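A day at the Grekthorpe sanctions and trade open day

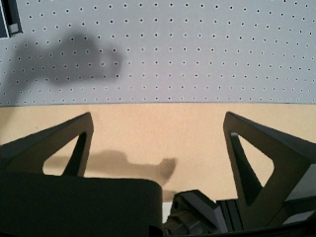

Doors opened at 9 in the morning and I was there a little before, having taken the early train from Hodton. The event is held every January by the Grekthorpe Institute, a small foreign policy center that spends most of its time on economic pressure: trade bans, asset freezes, export licensing and price caps. For one day it lets the public in to hear what its staff are working on. Entry is free, but you have to register, and they check your ID at the desk.

The institute sits on the top two floors of an old insurance building on Tunstall Street. The elevator was out, so everyone climbed. At the top there was coffee, a pile of past reports and a printed schedule that had already been changed by hand in two places.

The first talk was by Imogen Bramwell, who runs the export controls desk. Her subject was how banned goods get to a country that is under sanctions. She said most people picture smuggling, but the usual route is a normal sale to a trading company in a third country, with proper papers, followed by a second sale that the original maker never sees. Her team had followed 82 shipments of industrial parts through public customs records. In 33 of them the buyer was a company less than a year old. She did not claim this proved anything about any one buyer, and she was careful to say so when a man in the second row pushed her on it.

She wants makers to ask more questions before they ship, and she wants governments to share their lists of suspect buyers with each other sooner. A woman who works for a valve exporter said her firm has one person doing all of its compliance checks and he also handles payroll. Bramwell said she hears that a lot from smaller firms. I would have liked more on what a firm like that is supposed to do.

Next came Geetha Venkataraman on the history of the subject. She went back to the grain and pipeline disputes of the Cold War and argued that the lessons people draw from them are too simple. One group says pressure from outside broke the Soviet economy. Another says it would have failed on its own. Her view is that trade limits raised the cost of things that were already going badly, and that it is hard to pull the two apart. She also pointed out that allied governments fought with each other over those limits almost as much as they did with Moscow — a part of the story that tends to drop out. This was the best session of the day. She spoke without slides and finished on time.

Lunch was sandwiches in the reading room. I ended up at a table with Hayley Penrose, a graduate student, and two retired men who had both worked in shipping and disagreed about tanker insurance. Penrose is writing on why countries that vote for sanctions at international meetings are sometimes slow to write them into their own law. Her answer so far is that the drafting offices are short of staff. It sounded dull when she first said it and less so after she had explained it.

The afternoon began with a tour. We went in groups down to the records room, where the institute keeps its paper files, including trade bulletins that go back well before 2000. Effie Geddes, the librarian, showed us how she indexes them by port. Some of the older bulletins exist nowhere online, and scanning is slow work. She let us look through a few boxes but asked for no pens near the tables.

The last session was a panel on whether sanctions should be tied to clear conditions for lifting them. Pauline Pilkington, a former trade official, said yes: if the target does not know what it has to do, it has no reason to do it. A speaker from Lenon, the consulting firm, said conditions that are too exact invite a government to meet them on paper and carry on as before. Venkataraman, who was also on the panel, asked both of them to name a case where sanctions were lifted on schedule. There was a long pause before Pilkington offered one, and then they argued about whether it counted.

Questions from the floor ran over. Several were speeches. One was good: a high school teacher asked who in the institute looks at the effect on ordinary people in the target country, on medicine and food prices. Pilkington said that work is done, but by other groups, and that the two sides should meet more often than they do. I thought that deserved a session of its own and wrote as much on the feedback form.

It closed at 5. The reports on the front desk are free to take, and Bramwell's shipment study is due out in the spring. If you go next year, register early and eat before you arrive — the sandwiches were gone in minutes.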